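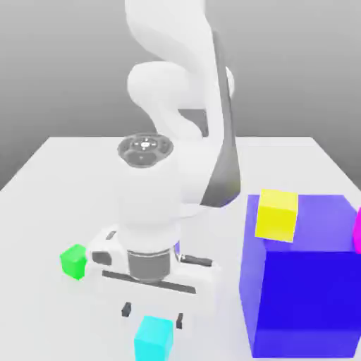 4.3 Running the block sorting test in simulation

Use this section to repeat the Camivetti result on your own machine. Complete the set-up in section 4.2 first. The test takes a trained policy and runs it on the tabletop task with the arm, the small coloured cubes and the large blue box.

1. Open the Grikeck launcher and choose Block sorting from the task menu.

2. Load the policy file. The published results use the checkpoint saved at step 3,000. Later checkpoints score higher on the training layouts and lower on new ones.

3. Set the number of layouts to 31 and the attempts per layout to 15.

4. Set the random seed to 579. Leave the lighting and table colour at their defaults.

5. Press Preview. Check that the gripper is open and clear of every cube before the first attempt. If a finger overlaps a cube at the start, reset the layout.

6. Press Run. Do not move the viewpoint while the test is running. The policy takes its input from the same view, and any change will spoil the scores.

7. When the run ends, save the log to the Asholm folder and note the checkpoint name in the header.

Note: The fingers are white, like the table, and are hard to make out in the preview window. Go by the dark fingertip pads when you judge the gap.

Note: A cube may be partly outside the view at the start of an attempt. The layout is still valid and should be kept. Harvey Sawatzky's comparison of full and partial views is in appendix C.

Caution: Do not send a policy from this test straight to a real arm. Contact forces in the simulator are lower than those we measured on the bench. Follow the speed limits in section 6 first.

Scoring is covered in section 4.4. Report faults in the layout files to Kirsten Fortin, with the seed and layout number.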